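Annelies Van der Linden
OK I have been promising a thread about growing beans up strings for weeks and it's Sunday and raining, so let's go. Long one, get a coffee!

Annelies Van der Linden
Background for new people: I have a balcony. It faces southeast, it gets sun until early afternoon, and I have five big pots on it. That's the whole farm. Last summer I grew one kind of bean and ate them twice. This year I grew three kinds and I have a notebook, which my sister finds very funny.

Annelies Van der Linden
The three are Jalla (flat green pods, climbs like crazy), Winano (purple, turns green when you cook it, heartbreaking every time) and Agarwal, which came in a paper envelope from a seed swap and is named after whoever saved it first. I would love to know more about that one if anybody grows it.
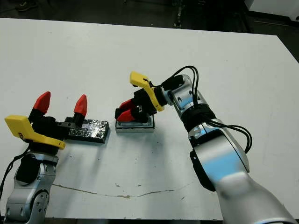

Annelies Van der Linden
First thing I changed was the string. Last year I used thin garden twine and by August it had rotted through right at the knots, and the whole lot came down in a thunderstorm. This year it's thick jute, doubled, tied to a wooden rail at the top and pegged into the soil at the bottom. Still up!

Annelies Van der Linden
Second change: I soaked half the seeds overnight and planted the other half dry. The soaked ones came up two days sooner and then a week later I couldn't tell them apart. So I'm probably going to stop soaking, it was one more bowl to wash.

Annelies Van der Linden
Now the numbers, which I know some of you are here for. Jalla gave me 362 pods. Winano gave me 200 on the dot (I may have gone back out for the last one). Agarwal gave me 66, but those pots got shaded by my neighbor's new umbrella, so please don't hold it against them.

Annelies Van der Linden
And taste! Jalla is a good everyday bean, you can forget it on the plant for three days and it's still tender. Winano raw in a salad is fantastic – crunchy, a little sweet, and you get to keep the purple. Agarwal is the one I'd save if I could only keep one. Nutty, almost like a chestnut. I ate them with butter and nothing else.
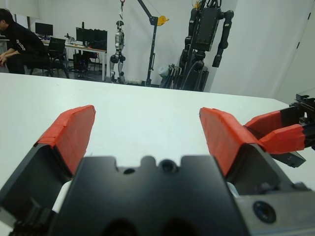

Annelies Van der Linden
Watering: early morning, at the base, every day once the flowers show up. When I skipped two days in the hot spell the flowers dropped off all three kinds and it took more than a week to get new ones. Mulch helped a lot after that. I used old straw from the Rutavetti garden store, one bag did all five pots with plenty left over.

Annelies Van der Linden
Bugs: aphids, of course. I rubbed them off with my fingers when I saw them and squirted the rest with plain water. The ladybugs showed up after that and I let them get on with it.

Annelies Van der Linden
I'm leaving the last pods on to dry for seed now. You want them papery and rattling before you pick them. If rain is coming – like today, ugh – pull the whole plant and hang it upside down indoors. My shower rail is currently full of beans.

Annelies Van der Linden
If you'd like some Agarwal seeds, reply with what you'd swap. I'm after a yellow climbing bean and any small squash that can live in a pot. Envelopes go out once everything is dry :)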